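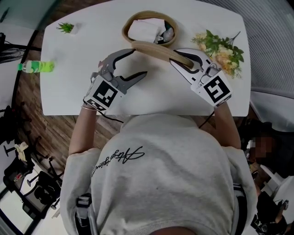
4. Adding your travel documents to the Cadon app

Before you fly, the border desk must be able to read your passport data and your vaccination certificate. Please complete this section at least one day before departure. You need the passport itself. A photocopy is not accepted by the app.

1. Open Cadon and choose Trips, then New Trip.
2. Enter the country of arrival and the airport. If you change planes, add also the transit country.
3. Choose Scan Passport. Hold the phone flat over the page with your photo and wait for the short sound.
4. Compare the name on the screen with the name in the passport. Double family names, for example Mohammed-Awal Quaye, must keep the hyphen if the passport shows it.
5. Choose Add Certificate and scan the code. For paper certificates, the file must be smaller than 3,000 KB.
6. Press Send. The status changes to Under Review.

Note: The review takes up to 60 minutes. You may close the app during this time.

Caution: Do not send the same certificate two times. The second request cancels the first one, and the waiting time starts again.

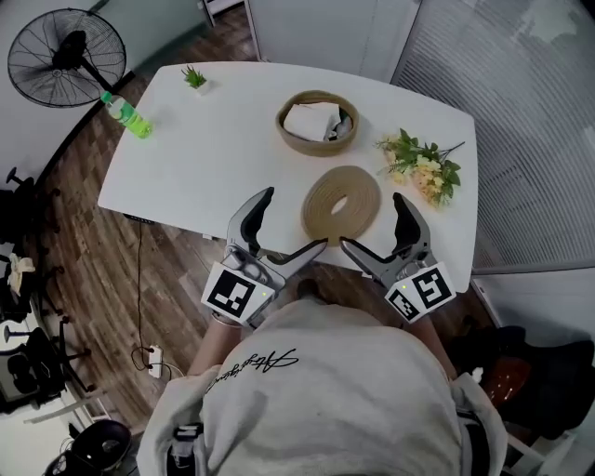

4.1 Travelers under 17

A child can not have a separate account. The child is added to the trip of one parent or guardian.

1. Open the trip and choose Add Minor.
2. Scan the passport of the child.
3. If the family name is different from yours, upload the consent letter with the signature of the other parent.
4. Choose the entry rule for the child. In some countries the vaccination is not required at this age, and the field stays gray.

Note: Group leaders with school classes should use the Hillov desk version, where a list of up to 200 travelers can be loaded from one file. See section 7.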